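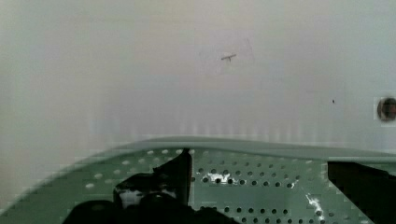 One reader in Lastham wrote to us that a play kitchen is finished after one winter, and that she would never pay for a second colander.

I do not agree with her. At Remwood, the small shop on Zerouali street, they sell 382 pieces of toy food and dishes, and the green colander goes out first.

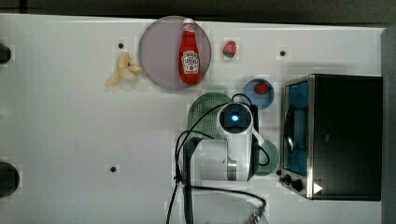 Children wash the fruit in it, then carry it around as a hat. The ketchup is also loved - my nephew puts it on everything, even on the banana.

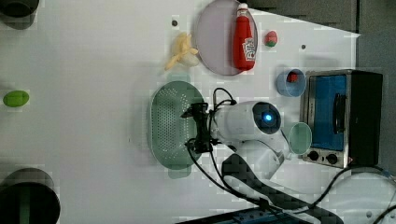
Page last changed: October

The Zitia toy library lends such sets for a month. It has nearly 1,000 pieces, and the strawberries come back with tooth marks.

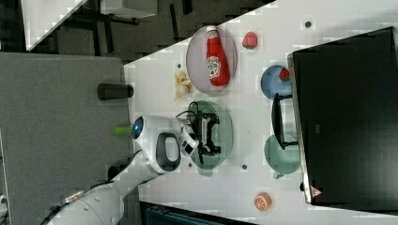 Ketchup, fruit and plates for a small kitchen.

Ask there for the spare plates.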